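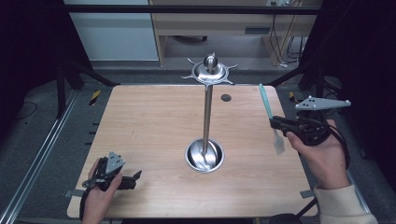
Tips for buying a kitchen helper arm (or planning for one)

Been getting a lot of mail on this so putting it all on one page. Quick notes, will tidy up later.

Measure first. Counter depth, height under the cabinets, distance to the outlet. Write it on paper and take the paper with you. I bought a mount for the Wedalico before I measured and it went back. Restocking fee, 15 percent.

Make a chore list before you look at any prices. Real chores. Hanging up spatulas, wiping down, moving cups from rack to shelf. Cross off anything you don't mind doing yourself. If only two or three are left, wait a year.

Utensils matter more than you'd think. Thin flat handles are hard to grip, fat plastic ones are easier. Before spending $500 on a better gripper try swapping a few $10 tools. Same goes for storage. A stand with hooks on top asks for good aim, a plain crock is more forgiving. If you love your hook stand, ask the seller to show hanging on one like it. Bring your own spatula to the demo, they let me.

Budget lines people forget:
Spare finger pads
Cable clips and a longer cord
A heavier table, or brackets for the one you have
Floor tape to mark the reach
Shipping BOTH ways

Add those up first, then see what's left for the arm. I do it in that order now.

Used or new? Used is ok for the base and the rail. Grippers I'd buy new, pads wear and you can't tell from a listing. Kerslake sells refurbished with a short warranty, read it twice. Flutstead only does new but will hold a price from March till summer if you ask. Ask.

Table wobble. Push on the corner with one finger. If it moves, fix that before you order anything. Mine is my mother's, 1971, solid as a rock except one leg. Folded felt, done.

Seon-mi Cha wrote in about grommet holes. She says plan where the cord goes before you clamp anything down, and dont put the hole where you want to set a cup. Good one. She also runs her Grulo off its own outlet so the kettle isn't fighting it.

Renting. Some shops rent by the week. Do it during a week you cook a lot, not vacation. Keep a note of what you used it for, a line a day is plenty. I skipped two days and then coudln't remember anything.

Questions to take to the shop: what does it weigh, who fixes it, how long for parts, is there a monthly fee. Get the fee in writing.

Page updated 4/27/24. More on wall mounts when I get to it.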